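Search this site
Search for: Go

Sorting switches with two arms — what order should we pick in?

Our school robotics club is doing a push-button sorting task for the November showcase. We get 15 minutes and the team name is Odach (long story). Do we empty one color at a time, or just grab whatever is closest?
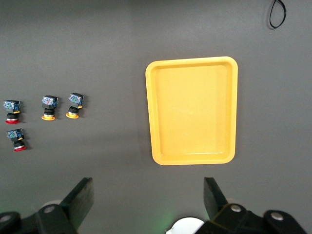
Our picking order is what we keep arguing about! I say start with the two orange ones because they're closer to the yellow tray, then go back for the reds. My teammate wants the reds first. Who's right?

Flutura

You are! We ran 40 practice picks last year and short moves first gave us fewer bumps. Also, leave room in the tray — the second part is the tricky one.
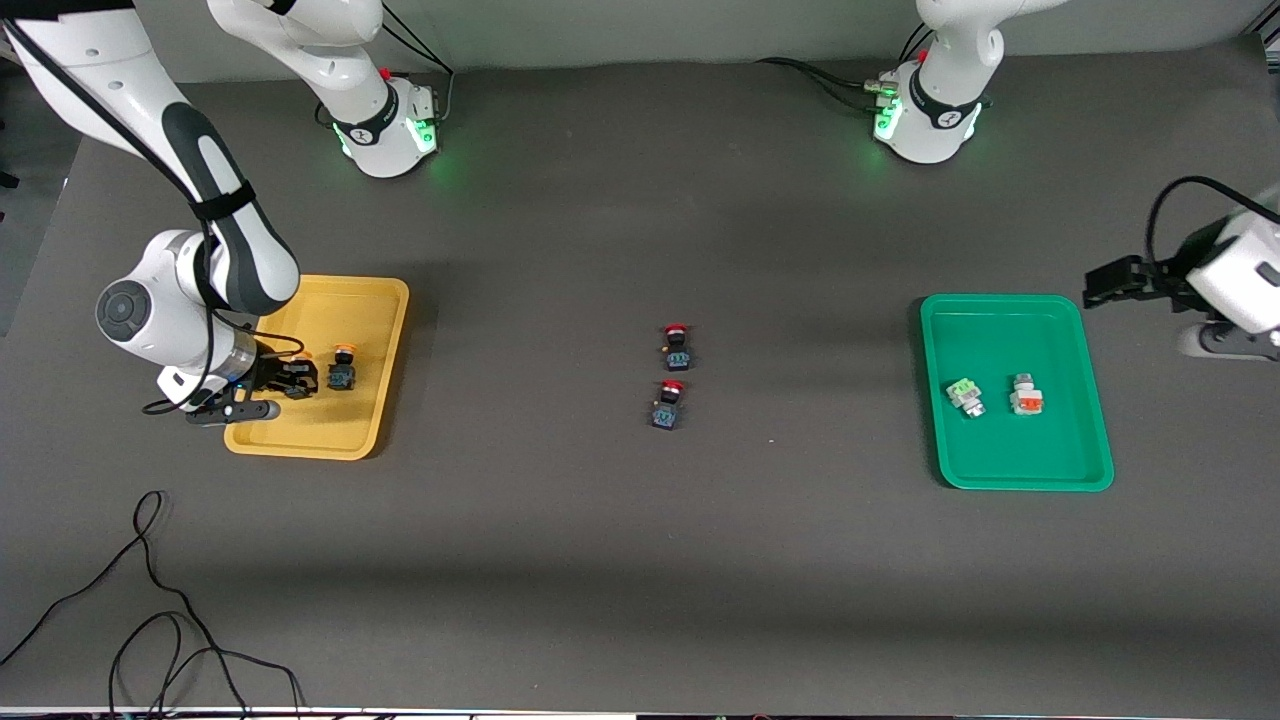
Orange cap standing in the yellow tray, reds still out on the table

Slow the arm down just before you let go, too. It helped us a ton, and watching it place one neatly is so much fun.

Junhao Dai

either works imo, just practice

Xiong

We do reds first and like it fine. Write both orders down, run each one 2 times and keep the faster. Good luck, Odach!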